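Wood Movement, or Why Your Tabletop Cracked
Notes for week 4, evening section
Maj-Britt Hedlund
14 Apr 2023

Okay, so I talked way too fast last week and several of you asked for this written down. I've put in the stuff I skipped at the end too (the breadboard part, sorry, we ran out of clock). Read it before you start cutting anything for the side table.

Where we left off

Wood is a bundle of straws. That's the picture I want in your head for the rest of the course. When the tree was alive those straws were full of water, and when the board dries the water leaves in two stages. First the water sitting inside the straws goes, and the board gets lighter but stays the same size. Then the water in the walls of the straws starts to go, and now the board shrinks. The point between the two is called fiber saturation and for most woods it's near 30 percent moisture. Write that one down, I'll keep coming back to it!

The annoying part is that it never stops. Your board will take on water in a damp summer and give it back once the heat comes on, for as long as it exists. Finish slows this down. It does not stop it. I don't care what the can says.

Which way does it move?

Lengthwise, hardly at all. You can ignore it for furniture.

Across the grain, a lot, and how much depends on how the board was cut. Flatsawn boards (growth rings running more or less parallel to the face) move the most across their width. Quartersawn boards (rings standing up straight) move quite a bit less, often close to half. This is why quartersawn costs more and why I get grumpy when people use it for drawer bottoms.

Look at the end of a board before you look at anything else. The face is pretty and it will distract you. The end tells you how it's going to behave.

A worked sum

Say you have a flatsawn maple panel 15 inches wide, and it goes from 6 percent moisture in winter to 10 percent in summer. The usual change coefficient for flatsawn hard maple is 0.00353. So:

width x coefficient x change in moisture
15 x 0.00353 x 4 = 0.21 inches

Call it a bit under a quarter inch. Doesn't sound like much until you've screwed that panel down tight to a frame — then something has to give, and it's going to be the panel. I still have the Doltness bench in my hallway with a split you can slide a coin into. I made it my first year and I used eight screws and glue. Go ahead and laugh.

Gluing up a wide panel

Edge to edge is fine. Long grain to long grain is the friendliest joint there is, all the boards want to move in the same direction, and modern yellow glue is stronger than the wood next to it. You don't need biscuits or dowels for strength (they can help with lining things up, so use them if you're nervous).

Now the big argument: do you flip every other board so the rings alternate? The old advice says yes. Alternating gives you a sort of gentle washboard if the boards cup, and not alternating gives you one big curve. I go back and forth, and for a top that will be held flat by a base I mostly choose whichever faces look best together. For a loose board, like a cutting board or a tray, I alternate. 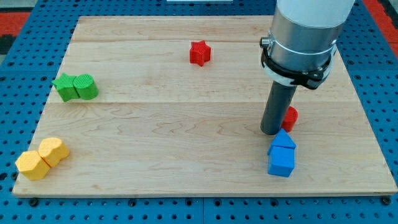 Let the glue sit overnight before you plane or sand. Glue has water in it, the wood along the seam swells up, and if you sand it flat while it's swollen you get a little sunken line down every joint a week later. I've done this more than once. Friday class people, this means you glue up on the day and leave it alone, even if it looks ready when you're sweeping up.

Fastening the top down

You have a few choices and any of them is okay for the project:

Buttons. Little wooden blocks with a tongue that slides in a groove. Cheap, and you can make them from scraps.
Figure eights. Metal, quick, they swivel a little as the top moves.
Slotted screw holes. Make the slot run across the grain of the top. Every term somebody cuts them going the other way.

Breadboard ends, quickly

A breadboard end is a strip going across the end of the panel, and its grain runs at right angles to the panel's. So the panel moves and the strip doesn't. Glue only the middle couple of inches, and pin the outer tenons through elongated holes. In summer the panel may stick out past the strip a hair, and in winter it'll sit back. That's normal — leave it be.

For next time

Bring one offcut, any species, with the end grain sanded clean to 220 so we can see the rings. Measure its width with calipers and pencil the number on it. We'll measure the same pieces again in June, so put your name on it too, and please don't leave it on the radiator.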